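Windum Weekend: a low budget trip plan for two
Project report, Travel and Tourism Basics
Bronisława Sikora
15/03/2025

What we had to do

Plan a short trip for two people, then go on it (or part of it) and report back on what matched the plan. Budget limit was 400 dollars for everything, gas included. I picked Windum, on the coast, off season. My sister Masanja came as the second traveler. She is not in the class but she did half the driving so she gets a mention.

Why Windum

Cheap in February. Town has 2,000 people, one grocery store, a harbor, a long beach and a trail up to Laken Point. I had never been. Most of the class picked cities so I wanted something else. Also wanted to see if a beach town works as a trip when you can't swim.

The plan

Leave after lunch, two nights in a cottage, home on the third day before dark. Day one just drive and groceries. Day two Laken Point in the morning, harbor in the afternoon. Day three beach, then home. Cooked food both nights, one lunch out.

I used Tellport to book the cottage. It's a booking site, pretty basic, the map on it is bad. Cottage came out at 100 a night before cleaning. Cleaning fee was not on the first page, only at checkout, so my first budget sheet was wrong and I had to redo it. Lesson: go all the way to the payment page before writing down a price.

What happened

Drive was longer than planned. I used the summer route and the shore road was closed past the bridge for repairs. Detour inland, farm country, kind of nice, but we got in after dark and the grocery store had closed. Dinner was crackers and soup from the cottage cupboard (we replaced the soup).

Laken Point next morning. The trail is 5 miles there and back. Muddy in the low part, fine after that. Wind at the top was so strong we ate our sandwiches crouched behind a rock. Saw seals on the way down, which I did not plan for and which was the best part according to both of us. Took longer than the trail sign says, so harbor got cut to an hour. Fish place was shut for the season. I had that as our one lunch out. Had a grilled cheese at the gas station instead, it was good.

Day three rained. Walked the beach anyway, got soaked, left early. Shore road was open by then in one lane so the way home was quicker.

Money

Stayed under the limit but only becuase the lunch was cheap. Gas was over what I put down, groceries under. The cottage plus cleaning ate more than half of everything. If I did it again I'd go one night and leave in the early morning, or split the cottage between four people.

Problems with the plan

Opening hours. I took them off a summer brochure, should have called. Road closures, same thing, they were posted on the county page and I never looked. No rain plan at all. My teacher's note on the draft said "what if it rains" and I wrote "bring jackets," that was not enough. There is a small boat museum in Windum that would have filled the morning, we drove past it on the way out.

Masanja's feedback: too much packed into day two, needed a real dinner on day one. Fair.

Would I recomend it

Yes for people who like walking and quiet. No for anyone who wants restaurants. Go with a full cooler.

Sources: Tellport listing, Windum visitor brochure, county road page (read afterwards), own receipts.
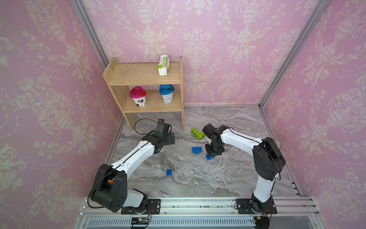 Two robot arms, pink wallpaper, milk carton on the shelf.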